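Foam pads on hand-held gripper fingers keep crumbling – glue, foam or me?

Posted Thursday, December 17, 2020 by Severin Prantl
Tredik Help Board, Grippers and End Tools

Hello everybody, and thanks in advance for your patience with a long post. I look after a pair of hand-held grippers, and the foam pads on the fingertips wear out much faster than I'd like. After 300 grips or so on plastic food containers the edges go ragged, and then bits start dropping off onto the table. I've been sticking on craft foam with double-sided tape, whatever color was in the drawer. Is there a better foam, or a better way of attaching it? And while I have it apart, should I be doing anything to the bushings? They feel fine to me but I've never touched them.

jesamau

Get thicker foam. Mine is 9 mm and I never had a problem.

wallner_k

Hi Severin, welcome! I went through a whole winter of this, so let me save you some of it. I wouldn't go thicker, I'm afraid. Thick soft foam rolls sideways when you squeeze, and the edge is where it rolls, so the edge is what tears. I use closed-cell neoprene, 2 mm, cut a hair smaller than the fingertip all the way round so nothing hangs over. Round off the corners with nail scissors while you're at it.

Take the old pad off completely before you start. Warm it with a hair dryer, peel slowly, then rub the leftover glue away with isopropyl on a cotton rag and let the finger dry. Contact cement on both faces, wait until it's tacky, press, and then leave it clamped overnight between two scraps of wood. I know, everyone wants to use it the same evening – please don't.
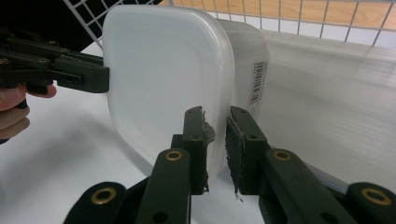

Pads should always be changed as a set, and I'd be strict with myself about that. A different foam on each side means one gives way before the other, and the object creeps toward the softer finger. With gray on one green finger and black on the other, both of them frayed, I would strip the two of them and start over from one sheet. The black one is already leaving crumbs along its bottom edge, so it's well past trimming. Pinching right at the corner of a container is hard on foam too, because all the squeeze lands on that rim, so try a grip farther along the side wall when the job allows it. As for the brass bushings, wipe them with a dry cloth and work the fingers open and shut a few times to feel for grit. Mine get no oil at all, as it finds its way to the foam sooner or later and then the cement lets go.

Comments

plavar16: Second the nail scissors. I used a craft knife for years and it always left a nick for the tear to start from.

Severin Prantl: Thank you both! Neoprene ordered. Does it matter which side of the sheet faces out?

wallner_k: Smooth side to the glue, Severin, textured side out.

jesamau: Still say thicker.

Related

Finger linkage feels loose after a screw change
Cleaning contact cement off printed plastic
Plavar spare finger set, does it fit older handles?
March roundup: your best fingertip repairs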